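Call for participants: can you tell a good robot run from a lucky one?
Gistside manipulation study, second round 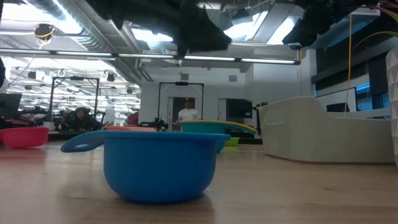 What we are asking

Last year our group reported that a two-armed robot trained on 300 demonstrations could sort and stack kitchen plastics it had not met before. I was one of the authors and I no longer think we showed that. The runs were scored by the people who had built the system, who knew which version was running and badly wanted it to work. When Mhairi Moncrieff went back over 462 of the recorded attempts, she and the first scorers disagreed often enough to worry us. A bowl left tilted on the rim of another had been a pass on Monday and a fail by the end of the week.

We are looking for people with no stake in the answer to score the runs again.

What you would do

You will watch 100 short recordings at a desk in our building and mark each one as done, partly done or failed, using a one-page guide. You won't be told which runs come from the trained system and which were driven by a person with hand controls. Some clips will come up twice, so that we can see how far you agree with yourself. Allow a morning or an afternoon, with a break.

Who can apply

Anyone over 18 who can see a screen comfortably, with glasses or without. No technical background wanted. If you have worked on Ollex or Khumalo, or share an office with somebody who has, please don't apply.

Payment

£45 in cash or vouchers, plus bus fare. You are paid in full even if you stop early.

What we can't promise

A tidy finding. Roughly half of us expect the original result to shrink, and Innes Rankin thinks the scoring guide itself is the trouble. Whatever comes out will be posted with every score attached, including the old ones.

To apply

Write to Greer Menzies at the Gistside front desk by the end of April, saying whether mornings or afternoons suit. Questions about consent and how your scores are stored go to Nii Lamptey.

Rhona Rutherford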